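Time alignment before anything else: an interview with Santosh Malhotra

Santosh Malhotra maintains Callel, the pose and timing layer that sits between hand-held gripper recordings and the policy training code at Wurinis. He has worked on it for three years. Before that he wrote motor drivers, and he still talks about most problems in terms of clocks.

"People ask about the model first," he says. "I ask what the timestamps look like. If the gripper width and the camera disagree by 100 milliseconds, the model learns to close on air."

Callel takes three inputs per hand: video, inertial data and jaw opening. It produces one trajectory per hand in a shared coordinate system, plus a validity flag for every sample. Malhotra considers the flag the more important output. Earlier versions interpolated across gaps and reported a smooth path. The arms executed those paths without complaint, including the parts that were made up.

"A smooth line looks like good data in a plot viewer. We had a segment where the left hand passed through the right wrist. It was very smooth."

The change he pushed for was to stop filling any gap longer than a fixed threshold. The threshold is now 200 milliseconds. Anything above that is marked invalid and the episode is split. Elmarie Baloyi, who trains the policies downstream, opposed it at first on the grounds that it would shorten her episodes. It did. She and Malhotra compared two training runs on the same bimanual pick-and-place task and kept the split version.

Fiducial markers come up often in the conversation. Malhotra treats them as an absolute reference that corrects drift from the inertial estimate, and as a source of trouble when handled carelessly. A square marker seen nearly face-on at small scale has two plausible orientations, and a solver working on single images will flip between them. 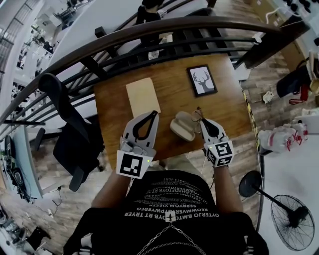 "The flip is easy to detect if you have a motion model," he says. "A hand does not rotate forty degrees and back between two samples. So we keep both solutions alive and let the filter choose. The expensive part is deciding how long to keep both."

The filter is a fixed-lag smoother. It runs offline at full length and online with a short window, so that the operator gets a rough quality score while still at the table. Kgomotso Ndlovu wrote the online version. She cut the state down to pose, velocity and sensor bias, and moved the marker detector into its own process after it was found to be blocking the inertial queue.

Asked whether the online score agrees with the offline one, Malhotra is careful. It agrees on bad episodes. On marginal ones it tends to be pessimistic, and he has left it that way. A rejected episode costs a repeat. An accepted bad one costs an afternoon of someone reading training curves.

Calibration between the two hands is handled by a separate tool, Jindside. It solves for the fixed transform from each marker to the jaw tip, using a short motion in which the operator touches the tips together from several directions. Earlier the team measured that transform with calipers and typed it into a config file.

"The config file was correct for one gripper," Malhotra says. "We had several."

Jindside now writes the result with a hardware serial and refuses to load it against a different unit. He describes this as the least interesting code in the project and the code that removed the most bug reports.

The planner side is less settled. Human wrists reach poses that the target arms cannot, so each trajectory goes through a feasibility check before it reaches training. The current check runs inverse kinematics on every sample and rejects an episode on the first failure. Baloyi would like a soft cost. Malhotra is not opposed, but wants the regression set in place first – 1000 episodes with known outcomes, replayed on each merge.

"Without that, a soft cost is a knob," he says. "Somebody will turn it until the numbers improve."

The next release replaces the log format. The current one stores each sensor in its own file with its own clock, and the offset is estimated when the data is read. The new one estimates it once, at write time, and stores the estimate along with its residual. Existing recordings will be converted in January, with the old files kept read-only until Baloyi has retrained on the converted set.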